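Findier F4 无线游戏手柄

型号:F4
制造商:Findier
适用平台:PC(Windows 7 及以上)、安卓设备
上架日期:2018年11月19日

产品概述

Findier F4 是面向平台跳跃和横版动作类游戏的无线手柄。与上一代相比,十字键改为独立支点结构,斜向误触率降低;左右摇杆采用非对称布局,摇杆帽可拆卸更换。主控固件由 Abdelilah Ouazzani 负责编写,外壳模具由 Baláž 提供。

连接方式

支持三种连接方式:2.4G 接收器、蓝牙和 USB 有线。有线模式下手柄同时充电,电量指示灯为橙色,充满后熄灭。切换连接方式时须先关机,再按住对应组合键开机。2.4G 模式的有效距离为11米,中间有墙体或金属家具时会缩短。

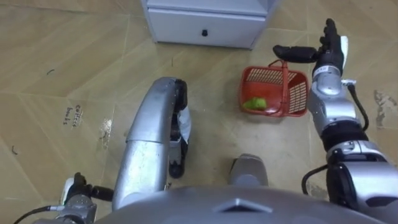 蓝牙模式的输入延迟高于 2.4G 模式,对起跳时机要求严格的关卡建议使用接收器或有线连接。接收器应插在机箱前置接口,避免与 USB 3.0 移动硬盘相邻。

按键与映射

背部设有四个可编程按键,可复制除主页键以外的任意按键。映射方案保存在手柄内部,更换主机后无需重新设置。摇杆死区和扳机行程通过 Tonetti 配置工具调整,该工具仅提供 Windows 版本。7月发布的固件修正了休眠唤醒后右摇杆漂移的问题,此前出厂的产品请自行升级。

升级步骤:用数据线连接电脑,按住主页键与选择键,待指示灯快闪后运行升级程序。升级过程中不得断开数据线。

主要参数

宽度:158 毫米
连接:2.4G / 蓝牙 / USB
背键:4 个
震动:双马达,强度分 3 档
充电接口:Micro USB

兼容性说明

已在 Grendlow 全部关卡中完成测试,按键提示图标可正确显示。部分较早的游戏只识别 DirectInput 协议,需在开机时按住 B 键切换。测试记录由 Geert De Smet 整理,可在下载页获取。

包装清单

手柄、接收器、USB 数据线、备用摇杆帽一对、说明书。

保修

主机保修期为购买之日起11个月,摇杆帽及数据线不在保修范围内。自行拆开外壳后保修失效。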